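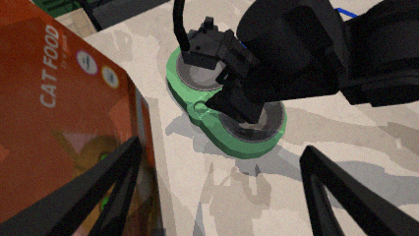 A box of cat food on a pale, blotchy tabletop.

Marlina Oei did not want to call it a bond at first. "People hear the word and think of a bank," she says. "We're a payments firm with 25 staff."

Her company, Sestum, opened its first token-based loan note to customers in June. Buyers lend money for three years and hold their share as a token on a public blockchain. Interest is paid every quarter in pounds, straight to a bank account.

Oei, who runs the lending side, says paying in pounds was the longest argument they had. "Elango Thomas wanted to pay in stablecoins. I said most of our customers would turn them into pounds the same day and pay a fee for it. We went back and forth for weeks."

The notes can be sold on before they mature, but only to other customers who have passed the identity checks. There have been few trades so far. "It's thin," she says. "If you need your money next month, don't buy one. We put that on the first page."

Some 9 per cent of applicants were turned away, mostly over documents that did not match. She expects that to fall once the checks move to Henden, a new supplier, next year.

Price swings in Bitcoin have little to do with the product, she says, though the questions come in anyway. "When the market drops, the phone rings. I tell them the loan book is small shops and workshops – it doesn't hold any coins."

What worries her more is late payment by borrowers. Three loans have been moved to longer terms and one of those is still behind.

A second note is planned, with a shorter term. The rate has not been set. "Ataberk Dağdelen is doing the sums," Oei says. "I'd like it lower than he would."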